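March, Drelovbridge bench, second session on the grid task

Same setup as last time: small black arm at the table edge, nine white squares, letters A to C one way and 1 to 3 the other, one orange piece starting on the pickup card. Each example is one pick from the card and one placement on a named square. The board starts empty every time.
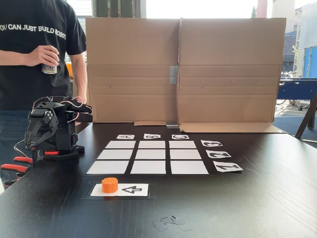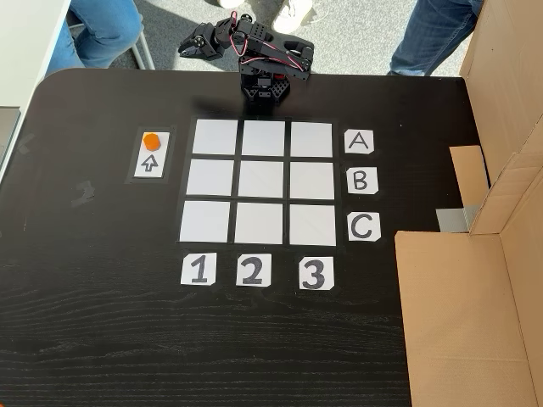
Grid and pickup card from two sides of the table, board empty, orange piece on the card in both.

Got through 214 examples before packing up. Kept 202 after going over them. The rejects were mostly pieces that landed across the gap between two squares, plus a few where I started moving before the recorder had caught up. Those last ones have no usable beginning, so I binned them instead of trimming.

Notes while they're fresh:

- Far squares are still slow. The operator tends to stop over the square, correct, then stop again. Don't want the policy learning the pause. Redid A1 through A3 at a steadier speed and kept the second lot.
- Instruction text is now "put the piece on B2" and nothing fancier. Last session had three wordings mixed in and I spent most of a morning cleaning the labels.
- Square order comes from the shuffled list, not from whoever is driving. Left to ourselves we all favour the centre.
- Put the piece down at a slightly different spot and angle on the card each time. I forgot for the first stretch, so those examples look too much alike. Tagged them "static start" in the sheet.
- Daylight changed a lot over the afternoon and the black tabletop picks up reflections. Left it alone – we want some of that variation – but the time of day is in the metadata for every run.
- Check the clamps before each block. The base crept a little and I only noticed when the gripper came down off centre on a square it had been hitting all day. Re-zeroed and carried on.

Everything is uploaded to the Enero folder under the Moncrieff naming scheme. Camera streams are in sync on the ones I spot-checked. Haven't looked at the joint logs yet.

The target for the first training run is 3,000, so there's a long way to go. At this rate it needs more sessions than we have booked, and I'd sooner ask for extra bench time than lower the bar on what we keep. The Brorkholm set used the same arm but a different grid spacing. Could be worth mixing in as pretraining, but keep it out of the evaluation split.

Next session: start with row C, then redo the static starts. Bring fresh tape.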